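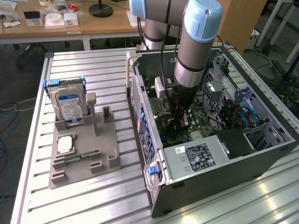
Call for participants: can a machine do the small jobs of a repair shop yet?

Wallgate is looking for people who repair or build desktop computers with their own hands. We want to compare your work with the work of a robot arm: putting in memory, fitting a hard drive, closing the case. For the moment we do not know which jobs it can take over.

You come for one session of 62 minutes in December and work at your usual speed. No knowledge of robots is needed. Travel costs are paid.

Please write to Ifigeneia Sarantis, Tasatholm building, room 5, and mention call 3101.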